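How to Register a Player Transfer Between Affiliated Clubs

Issued by the Hokari District Football League, Registrations Office
Last revised 19th January

This page explains how a club completes the transfer of an adult player from one affiliated club to another during the season. It applies to all divisions of the Hokari District Football League, including the reserve sections. Youth transfers follow a separate procedure and require the consent of a parent or guardian.

Club secretaries should read the page in full before opening a transfer request. Most requests returned by this office are missing a signature or have been started by the wrong club.

Before you begin

The request must be opened by the club the player wishes to join. The club the player is leaving cannot open it, even when both clubs agree on the move. You will need:

The player's full legal name and date of birth, as they appear on the current registration
The player's league registration number
The name of the current club and the email address of its secretary
A recent head-and-shoulders photograph of the player, if the one on record is more than 3 years old
Your own club login for the Drorov registration portal

A player who has not appeared on any team sheet this season is still registered to a club and still needs a transfer. Do not enter such a player as a new registration. Duplicate records take time to merge, and the player is not eligible for either club until the merge is complete.

Step 1. Give notice of approach

Before you discuss terms or training dates with a registered player, your secretary must send written notice to the secretary of the player's current club. Email is acceptable. The notice must name the player and state that your club intends to make an approach.

The notice period is 7 days, counted from the day after the message is sent. If the current club replies sooner and agrees in writing, you may go ahead at once. Keep the reply, as you will be asked to upload it in Step 3.

If there is no reply by the end of the notice period, the approach may proceed. Silence does not prevent a transfer, but it does not count as clearance either.

Step 2. Confirm that the player has no outstanding obligations

The current club may object to a transfer on two grounds only: unpaid membership fees or fines, and club property that has not been returned. Property includes match kit, training wear and keys. An objection based on the strength of the squad or the timing of a fixture will not be considered.

Ask the player directly whether any money is owed. Where a debt exists, it should be settled between the player and the current club before the request is submitted. The league does not collect debts on behalf of clubs and cannot hold payments.

A player serving a suspension may transfer. The remaining matches of the suspension move with the player and are served at the new club.

Step 3. Open the request in the portal

Sign in to the portal and select Transfers, then New Request. Enter the registration number first. The player's name and current club will fill in automatically. If the name shown is not the one you expect, stop and check the number with the player.

Upload the notice of approach together with any reply. Files should be in PDF format. Photographs of a phone screen are accepted only if the date, sender and full text of the message can be read.

Select the division in which the player is expected to appear. This does not restrict the player to that team, but it determines which fixture secretary receives the confirmation.
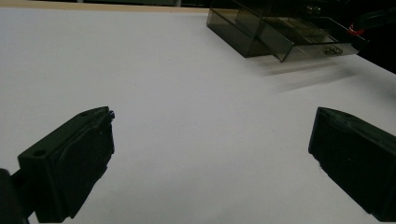
Step 4. Obtain the three signatures

A transfer requires the signature of the player, the secretary of the new club and the secretary of the current club. The portal sends each person a link by email. Links expire after 7 days and can be reissued from the request page.

The current club may sign to release the player or record an objection under Step 2. If it does neither before the link expires, the new club should select Refer to Registrar. The registrar, Berenice Esquivel, will then contact the current club and may release the player without its signature.

No person may sign on behalf of another. A secretary who is also the player being transferred must ask the club chair to sign as the club officer.

Step 5. Pay the fee and wait for confirmation

The transfer fee is charged to the new club's account and appears on its next statement. It is not refunded if the player later withdraws.

The player is eligible only when the status reads Confirmed. A status of Pending or Under Review does not permit the player to take part in a league or cup match, including as an unused substitute. Clubs that field an ineligible player are dealt with under Rule 139, and points may be deducted.

Transfer deadline

Requests must carry all signatures by 5:00 p.m. on the last working day of March. After that time, transfers are considered only for goalkeepers, and only where a club can show that it has no other registered goalkeeper fit to play.

Returning to a former club

A player may return to a former club in the same season, but the full procedure must be followed again. A previous clearance cannot be reused.

Contacts

General questions about transfers: Rigoberto Sandoval, Assistant Registrar
Portal access and password resets: Tâm Trịnh, Systems Officer
Appeals against a refused transfer: Sơn Tô, Secretary to the Appeals Panel

Please include the player's registration number in the subject line of any message.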